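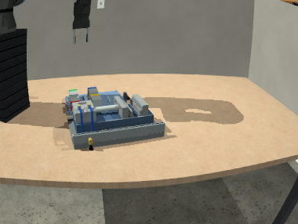
September 18, 2018

Notebook, simulation bench. Writing this up before I forget which settings go with which run.

Jolán asked at lunch whether any of this is getting closer to a robot that can do a real chore, on a shop floor or in a kitchen, and I gave a poor answer. So part of this entry is results and part is me trying to give a better one.

Current job: the Parnar task. Arm on its pedestal, parallel gripper, two things on the table – the fixture and the block board. The arm has to pick a colored part off the board, bring it over to the fixture, and seat it. A person who has been shown once does it without looking very hard. In simulation we get no dust, no worn edges and no one leaning on the table, so whatever score we get here is the best case.

Setup for today's batch:
- 600 episodes, same policy checkpoint as last time
- start pose jittered, table pose fixed
- board rotated by up to 10 degrees each way
- gripper starts open and above the work every time
- episode ends on seat, drop, or timeout

Results. Reaching is fine. The arm gets over the right part nearly always, and the approach looks calm now that Cristian has fixed the wrist limits. Grasping is acceptable when the neighboring blocks leave room for both fingers. When they don't, one finger lands on top of the neighbor, the arm keeps pushing down, and the contact solver does something ugly. I stopped the batch twice to check that this was contact and not the old joint bug. It was contact.

Seating is where it falls apart. The part arrives tilted by a few degrees, touches the rim, and the policy has no idea it has touched anything. It either presses until the part pops out sideways or opens the fingers early and calls it done. Success over the whole batch was 22 percent. Take out the episodes where the grasp was already bad and it looks better, but I don't think we should report it that way. Nobody on a shop floor gets to leave out the bad grasps.

Note to Cristian: the finger friction value in the config is still the one from May. Kamala thinks it is too high and that it hides slip we would see on hardware. I agree. Please don't change it until I have rerun the baseline, or we won't be able to compare.

Lighting. I moved the light lower for half of the batch so the pedestal and arm throw a long shadow over the work. Wanted to see if the vision side would care. It does. With the low light the part detector gets noticeably less sure about anything sitting in the dark area, and the blue parts are the worst, I assume from low contrast against the blue board. Haven't tested that assumption. Liesl says the place she used to work at had the same trouble with a real cell next to a window, where the line ran well until mid-afternoon and then didn't. They ended up hanging a curtain.
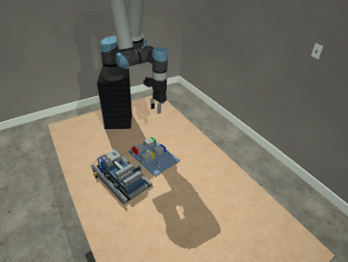
Other things to fix in the environment:
- the reset leaves parts slightly sunk into the board on some seeds. Under a millimeter, but the first lift then needs extra force
- the timeout is too short for the far side of the board
- log the finger gap at every step, not only at close
- the Evura exporter still renames meshes when you save twice. Save once

Now, Jolán's question. I wrote down the chores people ask me about: loading a dishwasher, folding towels, sorting screws, tending a press, wiping a counter, putting parts in a fixture. The last one ought to be the easiest of the lot. The parts are rigid, their shape is known, they start in a known area, and the place they go doesn't move. Factories have been doing it with arms for decades. But they do it by spending weeks on the jig so that the arm doesn't have to notice anything. If the part is always in the same spot to a fraction of a millimeter, you don't need a policy, you need a playback.

What we're after is doing it without the jig work. Put the board down more or less straight, say which part goes where, walk away. On that version we are at 22 percent in a clean simulation with rigid parts. A towel is a lot harder than a block. So my answer to Jolán is no, not yet, and I wouldn't put a year on it.

I don't want to be too gloomy about it either. A year ago the reach alone failed all the time and we were hand-tuning waypoints for every part. I haven't touched a waypoint in months. Indira's grasp scoring took an afternoon to plug in and cut the double-contact cases down a lot. If touch sensing in the fingers does for seating what her scoring did for grasping, fixture loading could be usable for small shops that can't pay for an integrator. That would be worth having even if it never folds a towel.

Kamala doesn't agree. Her view is that we are measuring the wrong thing, and that a shop would take a slow arm that stops and asks for help over a fast one that guesses. She would count an episode as good if the arm recognizes that it's stuck and backs off cleanly. I said that makes it easy to score well by giving up. She said then limit how often it may give up. Fair point. We could try allowing 5 requests for help per hundred episodes and see what happens to the damage count.

Liesl also brought the Mazandarani notes on compliant insertion. Small spiral search after first contact, low downward force, stop when the height drops. Old trick, and it doesn't need learning at all. I'd like to bolt it on behind the policy as a last stage: the policy brings the part to the rim, the spiral finishes. It will need a contact signal, and in the simulator we can fake one from the wrist torque.

Plan:
1. Rerun the baseline with high light only, same seeds
2. Then lower the friction, same seeds again
3. Spiral search as final stage, fake contact signal
4. Kamala to write down what counts as a clean back-off

Disk on Dillo is nearly full. Full video of the failed episodes is eating it. Keep the last around 10 seconds of each and delete the rest, but check with Indira first, as she may be using the early part for grasp labels.

Batch configs are in the usual folder, under today's date. The two runs I stopped by hand are marked and shouldn't be counted.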